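Call for Participants: Residential Reading Group in Classical Wisdom Texts

The Cerell House Study Center, Drestport, invites applications from adult readers for its fall program on the Analects and the Book of Mencius. The program opens in October and runs for 7 weeks.

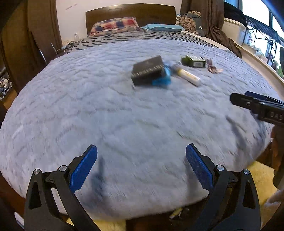
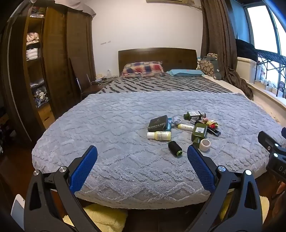
Bed with blue-gray blanket and patterned bedding.

Participants will read both works in full in English translation, together with selections from the later commentaries. No knowledge of Chinese is required. Each participant is expected to attend every Saturday session, to keep a written reading journal, and to introduce one passage for group discussion. Sessions are led by Dr. Jamila Patwary, with guest lectures by Rezaul Selvanayagam on ritual and family duty in early Confucian thought.

Applications are welcome from teachers, clergy, graduate students, and general readers. Previous study of philosophy or religion is helpful but will not be weighed against other experience. Applicants must be at least 18 years of age.

Tuition is covered in full by the Khondokar Fund. A materials fee of $100 is payable on acceptance and includes both course texts. Participants who live outside Drestport may request overnight lodging for Friday and Saturday. Meals are provided on session days. Borrowing privileges at the Jetero Library, which holds 1,986 volumes on East Asian thought, extend through the end of the program.

To apply, submit a letter of interest of no more than two pages, a brief résumé, and the name of one reference to Davina MacRitchie, Program Registrar. Letters should name a book of philosophy or scripture that the applicant has read closely and describe one question it raised. Incomplete applications will not be reviewed.

Questions about lodging or accessibility should be directed to Jahangir Gazi, Office of Residence, extension 476.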